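Looking after a mesh-back office chair and a whiteboard
Notes on cleaning and small adjustments for a home or small shared workroom. Last revised January 27, 2020. 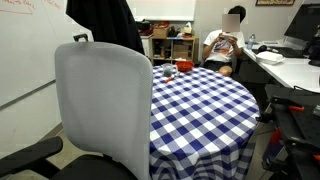 The chair is the item in a workroom that gets the most wear and the least attention. Most faults reported as "the chair is finished" are one of four things: dust in the mesh, a loose armrest, hair wound round the castor axles, or a gas lift that has lost pressure. The first three can be put right at home with a hex key, a vacuum cleaner and a bowl of water. The fourth means a new part.

Mesh backrest

Grey mesh hides dust until there is a lot of it. Vacuum both faces with a soft brush head on low suction. Start at the back, where the dust collects against the frame, and work from the top down. Do not use a bare nozzle, as the rim catches the weave and can pull a thread.

For marks, mix washing-up liquid into warm water, a teaspoon to the litre. Wring a white cloth out until it no longer drips and dab from both sides at once, one hand in front and one behind. Rubbing raises a fuzz on cheaper meshes. Go over the area again with plain water and leave the chair to dry overnight away from a radiator.

The edge of the mesh is where failure begins. Run a finger along it every few months. If the weave has started to leave its channel, press it back with the handle of a wooden spoon. Glue is a poor repair here: it sets hard, and the mesh tears beside it.

Hooks and brackets behind the backrest

Some chairs have a bracket at the top for a headrest or a coat hanger. Check what yours was made for before hanging anything on it. A winter coat on a headrest bracket pulls the backrest over and will wear the tilt mechanism. Coats are better on a wall hook, set far enough from the board that the sleeves do not wipe it. Dark wool picks up dry marker dust very readily and gives it back to whatever it touches next.

Armrests

Padded armrests are usually held by two bolts from below. To find out whether the pad or the arm is loose, hold the upright still with one hand and move the pad with the other. If only the pad moves, tighten the pad bolts. If both move, turn the chair on its side on a blanket and tighten the bolts under the seat. Do all of them up by hand first, then a quarter turn each in rotation. A bolt tightened fully while its neighbour is slack will pull the arm out of line.

Bolts that work loose again within a month want a drop of medium-strength threadlocker. Do not use the high-strength sort unless you intend never to remove the arm.

Polyurethane pads go sticky with age. Surgical spirit takes the stickiness off for a week or two and dries the surface further. Replacement pads are sold by hole spacing, so measure centre to centre before ordering. The Brumley pads I fitted in August have held up. An earlier pair from Temby split along the seam.

Castors

Pull each castor straight out of its socket. If it is stiff, lever with a flat screwdriver against a folded rag. Cut the hair and thread along the axle with a seam ripper and draw it out with tweezers. Refit dry. Oil on a castor axle collects grit and will mark a pale floor.

Cleaning a whiteboard

Most boards need only a dry microfibre cloth at the end of the day and a damp one once a week. Red ink is the slowest of the common colours to come off, and writing left up for a fortnight will usually leave a ghost.

For ghosting, work in this order and stop when the mark has gone:
Dry cloth, firm pressure.
Damp cloth with a little washing-up liquid, then a dry cloth.
Go over the old line with a fresh dry-wipe marker, wait a few seconds and wipe both off together.
Isopropyl alcohol on a cotton pad, window open, small area at a time.

Rinse with plain water after the last two. Residue from the cleaner is a common cause of fresh ink that will not wipe off. Avoid scouring powder, melamine sponges and anything sold for ovens. They cut the surface, and the scratches hold ink from then on.

The lower rail wants attention too. Dust from the eraser settles there and drifts down to the skirting. Wipe it with a damp cloth before sweeping the floor beneath. Wash felt erasers in cold water and let them dry fully before use.

If a board has gone grey all over and nothing improves it, the coating has worn through. Self-adhesive dry-wipe film will give it a few more years. I used the Väisänen film on a board that had been up for 15 years. It needs two people to lay it flat.

Low shelving under a board

The top of a low unit fills up before the compartments do. It sits at hand height and things put down there stay there. The following has worked in our room.

Keep the part directly under the board clear to a depth of one hand, so that whoever is writing has somewhere to put a pen.
Fold in the flaps of cardboard boxes, or cut them off. Open flaps take up a surprising amount of shelf.
Put dark cables and adaptors in a pale tray. Black things in a heap on a shelf are hard to tell apart, and the one wanted is generally underneath.
Stand soft bags in a compartment, where the sides hold them up.
Heavy goods go on the lowest level.

Light wood shows rings and ink. For marker on a lacquered surface, try a pencil rubber first, then a cloth barely damp with isopropyl alcohol, tested at the back edge. On oiled wood use fine abrasive paper along the grain and re-oil the patch. Ellholm units are lacquered on the top and faces only, so keep water off the raw underside of the shelves.

Intervals

Weekly: board and rail, shelf top.
Monthly: vacuum mesh and seat, check armrests.
Every 2 months: castors out and cleaned.
Yearly: all chair bolts, wall fixings of the board, shelf supports.

The threadlocker note was corrected after a letter from Veikko Karppinen, who pointed out that the earlier version had the two strengths the wrong way round. Anyone working from a printed copy should check which one they have.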